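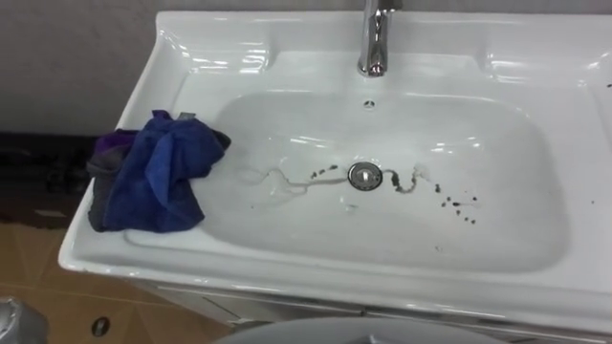 四月的第二个星期，Ostside市议会在一间空旷的体育馆里召开了紧急会议。议员座位相互隔开，旁听席全部取消，会议录音延后公布。议程只有一项：是否将市长依据地方紧急状态条例取得的临时权限再延长一个周期。表决用时不到一刻钟，议案获得通过。

当时对这一结果提出异议的人很少。医院床位紧张，学校停课，商铺大多关门，市政当局需要在几小时之内作出平时要讨论数周的决定。议员们所担心的，主要是权限是否足够，至于这些权限将以何种方式收回，会议记录中只留下一句附带说明：“待情况好转后另行审议。”

进入夏季，新增病例持续下降，餐馆陆续恢复堂食，市内公共交通也恢复了大部分班次。那句附带说明由此成为全市争论的中心。紧急状态在名义上已经解除，依据紧急状态发布的规定却有相当一部分仍在执行。哪些应当废止，哪些可以转为常设制度，由谁作出判断，各方看法不一。

## 一部为洪水制定的条例

Ostside的紧急状态条例起草时，主要针对的是河流汛期。条例规定，在发生“足以威胁多数居民生命财产的突发事件”时，市长可以封闭道路、征用场地、调动市属单位人员，并可暂缓执行部分预算程序。条文简短，措辞宽泛，对期限的规定只有一处：每一周期届满，须由议会表决是否延长。

洪水来去有时，通常几天之内便见分晓。条例的起草者没有设想过一场以月计算的紧急状态，也没有设想过议会本身会因为防疫要求而难以正常开会。从春季开始，市政厅先后依据该条例发布了多项命令，内容涉及集会人数、商铺营业时间、市场摊位间距、养老机构探视、公务采购等方面。其中集会一项最为公众熟悉，户外活动以500人为上限，室内活动另有更严格的限制。

市政法律顾问彼得·胡巴切克（Peter Hubáček）自三月起参与命令文本的审核。他在接受本刊采访时表示，命令在合法性上没有明显瑕疵，困难出在终止条款上。

“每一道命令的开头都写明了依据和生效时间，结尾却有好几种写法。”他说，“有的写‘至紧急状态解除之日止’，有的写‘至另行通知为止’，还有的什么都没有写。三种写法在四月看起来没有区别，到了今天，后果完全不同。”

按照他的解释，第一类命令在紧急状态解除时自动失效，第二类需要市长另行发布文件，第三类则处于一种不确定的状态。市场管理部门至今仍按第三类命令中的一项安排摊位，部分摊主已就此提出书面申诉，要求恢复原有的摊位数量。 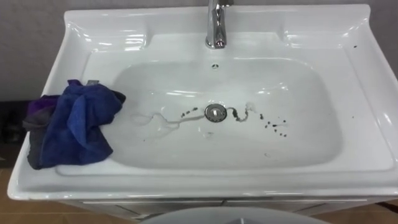
## 采购与救助

争议较为集中的领域，是紧急采购和对中小商户的救助。

为缩短时间，市政厅在四月暂停了公开招标程序，改由主管部门直接与供应商议价。物流企业Pranero获得了向养老机构和隔离家庭配送食品的合同，软件公司Pedico承建了救助申请的网上受理系统。两份合同都附有说明，写明系在紧急状态下签订，期满后应重新招标。目前两份合同均未到期，反对派议员要求提前终止，理由是签约依据已经不复存在。市政厅方面则认为，合同一经签订便受一般民事规则约束，依据的消失不影响已生效的义务。

议会财政小组没有对两家企业的履约情况提出批评。一位小组成员指出，配送工作总体有序，网上系统在最初几天出现过拥堵，随后恢复正常。小组关心的是另一个问题：议价过程没有留下足以供事后审查的记录，报价比较、谈判日期、参与人员等信息散见于往来邮件，部分内容只有口头约定。

救助方面，市政厅设立了一次性补助，符合条件的商户可申请1000欧元，个体经营者可申请600欧元。截至申请期结束，共有528份申请获得批准。申请表格只有一页，审核以营业登记和自我声明为主，不要求提交完整账目。

简化审核在当时得到了普遍支持。经营者们反映，从提交申请到收到款项所用的时间，短于以往任何一项市级补助。然而，事后核查的规则在发放补助时并未公布。六月间，部分受助者收到信函，要求补交春季的收支凭证，否则可能被要求退还款项。信函引起了相当大的不满。

在Ostside老城区经营文具与装裱生意的Pandey商行便收到了这样一封信。店主表示，愿意配合任何合理的核查，但希望当初填写表格时就能知道需要保存哪些单据。店内三月至四月的部分进货以现金结算，供应商本身也处于停业状态，补开凭证并不容易。

胡巴切克认为，核查权本身并无疑问，公共资金的使用理应接受检查，问题在于追溯适用。他建议市政厅对凭证种类作出较为宽松的解释，接受银行流水、供应商书面确认等替代材料，并将退款要求限于有证据表明虚假申报的情形。

## 议会的位置

在这几个月中，议会自身的作用同样受到检视。

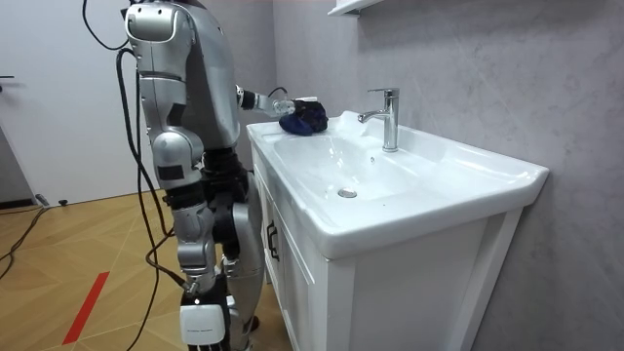 紧急状态期间，议会全体会议的次数减少，各专门小组的会议大多改为书面征询。书面征询效率较高，一份议案经电子邮件发出，议员在规定时间内回复赞成或反对即可。但书面征询没有辩论，也没有修正案。议员若对某一条文有保留意见，只能在整体赞成与整体反对之间选择。

旁听制度的中断影响更为直接。按照议事规则，市民有权在会议开始前提出口头询问，由市长或主管官员当场答复。自体育馆会议之后，这一环节一直没有恢复。秘书处开通了书面询问信箱，答复以汇总形式公布，不注明提问者，也不区分各项询问是否已得到完整回应。几个居民团体认为，汇总答复回避了具体问题，要求逐条公开。

议长办公室对此的说明是，信箱在人手不足的条件下设立，汇总公布是为了尽快答复多数人关心的事项。办公室承认，其中涉及探视限制和市场摊位的若干询问未得到单独答复，将在秋季会期开始前补充。

部分资深议员主张，应当借此机会修改议事规则，把远程会议纳入正式制度，使议会在类似情形下仍能保留辩论和旁听。另一部分议员则顾虑远程会议一旦合法化，会在平常时期被滥用，使出席义务流于形式。双方在六月的磋商中接近达成妥协，即远程会议须由三分之二议员同意方可召开，且每次同意只对一次会议有效。

## 修订草案的主要内容

目前提交议会审议的，是一份由法律部门起草的条例修订草案。草案保留了市长在突发事件中的基本权限，同时增加了几项约束。

其一，一切紧急命令必须写明终止日期，未写明者视为在当前周期届满时失效。其二，延长紧急状态须附书面报告，逐项说明拟继续执行的命令及其理由，议会可以对各项命令分别表决。其三，紧急采购虽可免于公开招标，但主管部门应在签约后的规定期限内公布合同金额、供应商名称及选择理由。其四，以简化程序发放的补助，应在受理申请时一并公布事后核查的标准。

草案对已经发布的命令也作了过渡安排。凡没有终止日期的命令，市政厅须在修订条例生效后逐一审查，决定废止，或者按照普通立法程序提交议会。市场摊位间距、公共建筑入口管理等事项预计将走后一条途径，由议会决定是否保留。

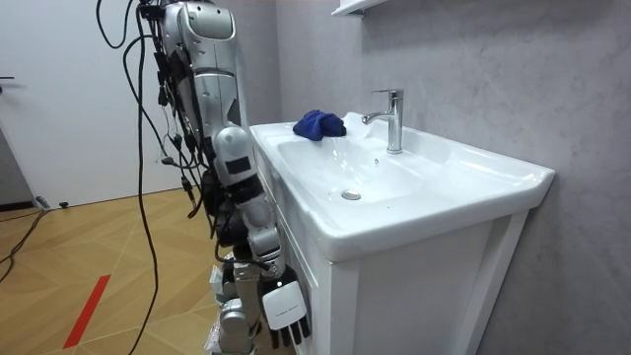

本页最后更新：2020年7月6日

市长方面对草案表示原则支持，但对逐项表决持保留态度。其书面意见指出，各项防疫命令往往相互关联，若议会保留集会限制而否决入口管理，前者在执行上将失去手段。意见建议改为按领域分组表决，例如把公共卫生、采购、财政救助各列一组。法律部门认为这一建议可以接受，条件是分组方式须事先征得议会各党团同意。

居民团体的意见集中在公开程度上。他们希望把命令的全文、修改记录和终止日期统一登载在市政网站的同一页面上。现行做法是由各部门分别发布，有的以公告形式张贴，有的只见于新闻稿，同一命令的前后两个版本曾在不同页面上并存。养老机构的探视规定即出现过这种情况，家属按照旧版本预约，到达后才得知时间已经调整。市政厅信息部门答复说，统一登载在技术上没有障碍，需要明确的是由哪个部门负责文本的最终核对。

草案中另有一项条款尚未定稿，涉及紧急状态期间公务人员的调派。春季有多名图书馆和体育设施的工作人员被调往电话咨询岗位，加班时间如何折算，至今没有统一标准。工会要求按照节假日标准支付，财政部门主张以补休代替。这一问题与紧急权限的关联不大，但因为调派所依据的是同一部条例，双方同意在本次修订中一并处理。

胡巴切克在谈到草案前景时较为审慎。他认为文本的质量好于现行条例，也提醒说，条文中的“规定期限”一语还需要填入具体天数，而各党团对此的主张相差甚远。他主张期限宜短，理由是资料在签约之初最为完整，拖延越久，整理的成本越高。

草案的第一次审读定于夏季休会之前举行，会议地点仍为体育馆，旁听席将恢复一部分，市民可向秘书处登记。口头询问环节列入当天议程，每人发言以三分钟为限。若第一次审读获得通过，第二次审读将安排在秋季会期，届时法律部门须提交过渡安排所涉命令的完整清单。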